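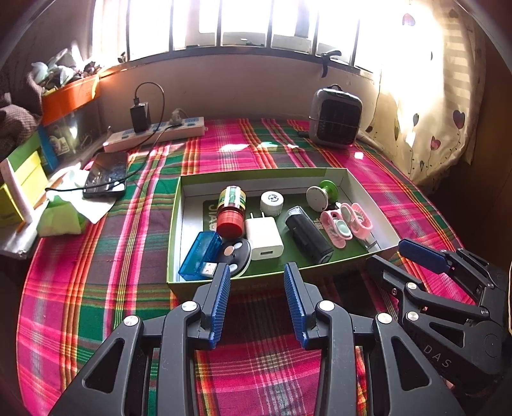
Grippers A and B at the green box, pads open

Hand-held gripper pair, post-fault inspection
Site: Prusville
Inspector: Ozan Gökçe
Date: Jan 17, 2026
Reason: jaw on unit B released under load at cycle 3,881. Item dropped, no injury.

1. Pivot screws, both units – PASS. Torque marks aligned.
2. Finger pads, bonding – FAIL, unit B. Lower pad lifting at the tip, 7 mm. Replace before next shift.
3. Pad surface – PASS. Wiped down, no cuts.
4. Linkage play – PASS with comment. Slight side play on unit A, within limit. Recheck in June.
5. Trigger return spring – FAIL, unit B. Slow return on 19 pulls. Last changed 1,224 cycles before the fault.
6. Pinch points, operator hand – PASS. Keep fingers behind the jaw blocks.

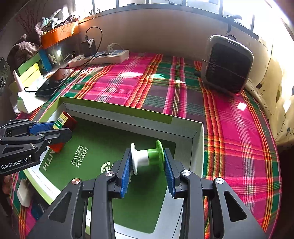 Item 7, spool held lengthwise between the pads

7. Grip on round items – PASS, spool only. Jar not tested.
8. Power strip and cables – OPEN. Black cable runs down toward the left. Reroute – Esben Bech to confirm.

Unit B tagged out. Spring on order from Pluda. Do not swap springs between units. Return to service needs sign-off by Dumisani Tshabalala.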